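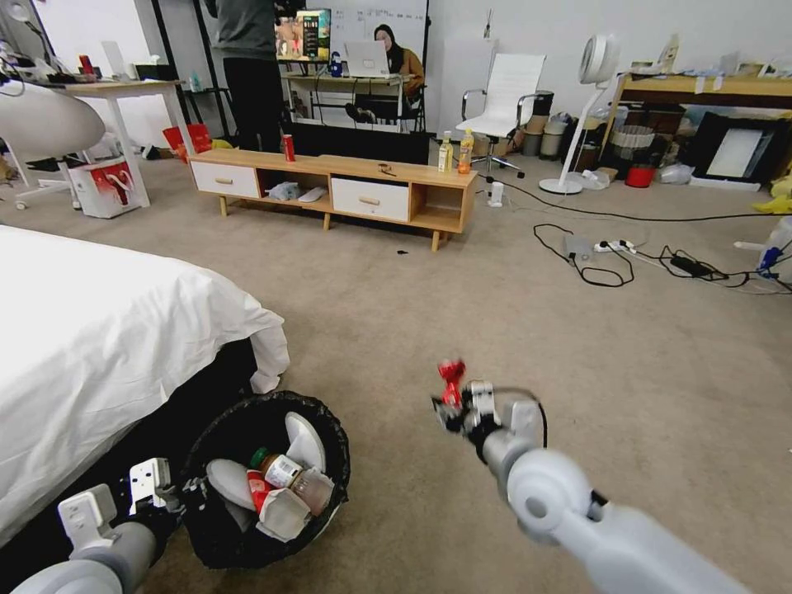
Lenuța Ursu meint, sie habe vor dem ersten Durchgang gedacht, dass sie wenig wegwirft, und schon in der zweiten Woche habe sie ihre Einkaufsliste geändert. Sie würde wieder mitmachen, nur das Wiegen am späten Abend habe sie manchmal vergessen.

Teilnehmende Haushalte gesucht: Abfalltagebuch Skesik, zweiter Durchgang

Für unser Projekt Skesik suchen wir 96 Haushalte in Estham, die während 11 Wochen ein Tagebuch über ihren Abfall führen. Der Beginn ist im Mai. Beim ersten Durchgang haben wir 1.476 Einträge bekommen, von denen 1.239 vollständig waren und ausgewertet werden konnten. Jetzt möchten wir besser verstehen, wie sich Getränkeverpackungen, Papier und Restabfall in kleinen Wohnungen verteilen.

Mitmachen können alle Personen ab 18 Jahren, die in Estham wohnen. Es ist egal, ob Sie allein, in einer Familie oder in einer Wohngemeinschaft leben. Wichtig ist uns, dass eine Person im Haushalt für das Tagebuch verantwortlich ist und genug Deutsch oder Rumänisch versteht, um die Fragebögen auszufüllen.

Der Aufwand beträgt wenige Minuten am Tag. Sie wiegen den Beutel, bevor Sie ihn hinaustragen, und notieren das Gewicht und die Art des Abfalls. Eine kleine Waage und das Heft bekommen Sie von uns per Post.

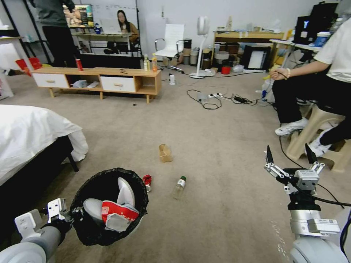
Muss ich den Abfall anders trennen als sonst?
Bitte trennen Sie genau so, wie Sie es gewohnt sind. Uns interessiert der normale Alltag, auch wenn einmal etwas im falschen Eimer landet.

Wenn Sie in dieser Zeit verreisen, schreiben Sie bitte nur »abwesend« in das Heft. Bis zwei Wochen Abwesenheit sind kein Problem. Ihre Angaben werden ohne Namen gespeichert, und Sie dürfen die Teilnahme jederzeit ohne Begründung beenden.

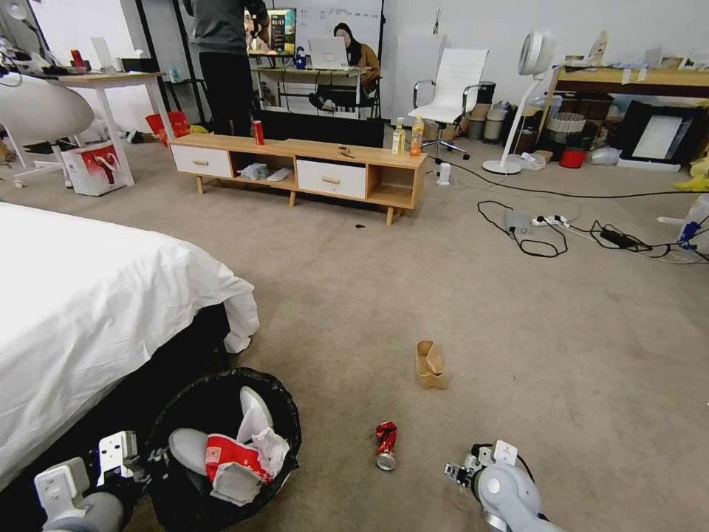 Anmeldung und Vergütung

Nach Abgabe des Heftes erhalten Sie einen Einkaufsgutschein, und die Waage dürfen Sie behalten. Zur Anmeldung genügt ein kurzer Brief oder ein Besuch im Büro Munteanu in Estham, nachmittags von 14 bis 17 Uhr. Bitte geben Sie an, wie viele Personen im Haushalt leben. Ansprechpartner ist Darius Gavrilă.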